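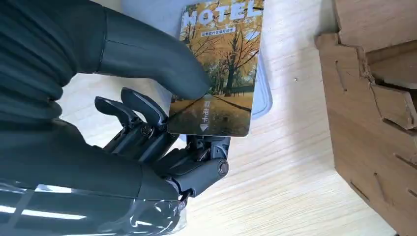

The Long Back of the Carkum

The Carkum is a low limestone ridge north of Vemstead, 612 m at its highest point and so even along the top that the summit is hard to pick out without a map. It is often called an extinct volcano in older guidebooks. The error comes from a band of dark rock on the western slope, a sill of dolerite forced between the limestone beds long after they were laid down. The sill never reached the surface, and no lava flowed here.

Rain does most of the work on the ridge today. The yearly total at Vemstead is 1,000 mm; on the crest it is 1,330 mm, with November the wettest month. Very little of this runs off above ground. It sinks through joints in the rock and comes out again at Worard, where a single spring feeds the river of the same name. The spring lies at 288 m, on the line where the limestone meets the shale beneath it.

Readers who know the Sauerland in Germany will find parts of the Carkum familiar. Both have limestone with caves, and both have dry valleys that carry water only after heavy rain. The main difference is the soil, which is thinner on the Carkum and supports grass and juniper in place of spruce.

The usual route to the top starts at Worard and follows the eastern dry valley. The path is clear as far as the second gate. Above that it crosses bare limestone pavement, where the gaps can be deep enough to take a leg to the knee. The upper gate is locked during lambing and opens again on 21st April. A longer path from Vemstead stays open all year and passes below the dolerite band.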